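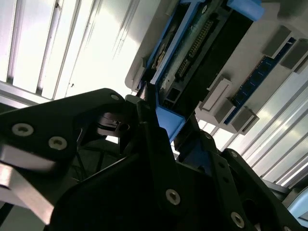

Blue-framed assembly on its grey plate

Support log: Paquette Archive of Travel Journals
Category: Catalogue records and place names
Status: Open, awaiting second reading
Priority: Normal

Summary
A search for the expedition station "Silel" returns journal entries that belong to a different place, Skurkton. Readers studying the river route receive both sets of entries in one list and cannot separate them by date.

Reported behaviour
The enquirer searched the nineteenth-century journals for Silel and received 80 entries. Of these, 20 describe a hill fort with a stone granary, whereas Silel is described throughout the second journal as a landing place on low ground.

Checks carried out
1. Search repeated with the spelling fixed. Same result.
2. Place-name index compared with the printed gazetteer. The gazetteer lists Skurkton and Silel separately -- the index gives both the same reference.
3. Transcripts of the 20 entries read in full. In 9 of them the writer uses an older name for the fort, which the index treats as a variant of Silel.
4. Index rebuilt overnight. No change.

Interim finding
The fault lies in the variant names table and does not affect the transcripts. The table was carried over from the Grenia catalogue in February, and the variant was entered there against the wrong station.

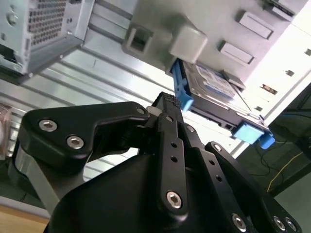
Grenia replied at 4 in the afternoon: the variant was entered deliberately, on the evidence of a sketch map in the third journal, where the older name is written beside the landing place. We would ask that it should not be removed until the map has been compared with the route described in the text.

Action
The variant has been marked as disputed and will remain searchable. A note now appears above the results for both stations. The sketch map has been requested from the store for a second reading.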